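June, quarter past six in the morning

Awake since four with the shipping forecast and a bad conscience about the allotment. The committee letter arrived yesterday, addressed to Plot 109, as though the plot itself might be moved to reply. It says my couch grass has become "a matter of concern to neighbouring tenants", meaning Finbarr Horgan, whose beans stand in rows like a passing-out parade and who has not forgiven me for the mint.

I will concede the mint. It was in a pot when I planted it. The pot had a crack in it, and the crack was on his side.

Went down before breakfast to see how bad things were. Bad. The couch grass has gone under the path, come up in the strawberries and is now making for the shed, where I suppose it will want a key. I dug for an hour and cleared a piece of ground the size of a bath mat. My back then stopped, so I sat on the upturned crate with the flask and looked at Finbarr's onions, which are already the size of cricket balls. Mine look like something you'd be told to keep an eye on.

Dymphna Corrigan came by with her barrow at half past seven and gave me her views on slugs. She is against beer traps on the grounds that it is a waste of beer, and against pellets on the grounds of hedgehogs, and goes out with a head torch and a bucket instead. What becomes of the bucket I didn't ask. She offered me twenty leek seedlings she had no room for and I heard myself say yes, having no room for them either.
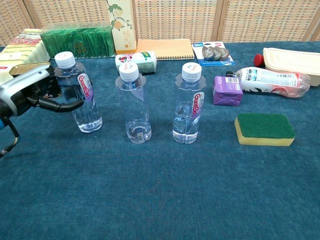
So, home by nine with twenty leeks wrapped in wet newspaper, which are now in the washing-up bowl. I have had to do the dishes in a saucepan. Looked up how to plant leeks and found that everyone agrees on the hole (deep, made with a broom handle, not filled in) and then falls out badly over whether to trim the roots. One man had written what I can only call a sermon. I shall trim ten and leave ten, and learn nothing, as I will certainly forget which are which.

Rang Fionnuala to put off lunch. She said was it the allotment again, in the voice she used to use for asking whether it was the car again. I said it was only until the ground was clear. She reminded me that I had said this last June, and that she had come down herself and spent an afternoon pulling bindweed in her good sandals. She has never mentioned the sandals before, so I think they have been on her mind. Lunch is moved to when I am "less busy being a peasant".

Afternoon - back again with the broom handle. The ground is baked so hard that the holes had to be argued for one at a time. I managed eleven before the handle split. Finbarr watched this from his deckchair for a good while, then went into his shed and came out with a proper dibber, old, with a brass tip, and held it over the fence without a word. I said thank you. He said his father had made it and to mind the tip on the stones. We then talked for longer than we have in three years, mostly about his father, who grew dahlias for show and once drove through the night with a prize bloom strapped into the front seat while Finbarr and his brother went in the back under a blanket.

It is very hard to keep up a grudge against a man once you've pictured him under a blanket. I had one in good working order this morning.

Nine more holes in half the time. Watered the lot in from the can, three trips to the tap, and the tap is still dripping despite the notice saying it has been mended. Left the dibber on his step with a few strawberries in a paper bag, the best ones, meaning the ones with only one side eaten.

Ten at night now. Knees like gravel. Have drafted a reply to the letter, saying that the tenant of Plot 109 is aware of the couch grass and is taking steps. Crossed out "taking steps" and put "digging". Must buy a new broom tomorrow, and get the soil out of the washing-up bowl before Fionnuala next comes round, and ring the dentist.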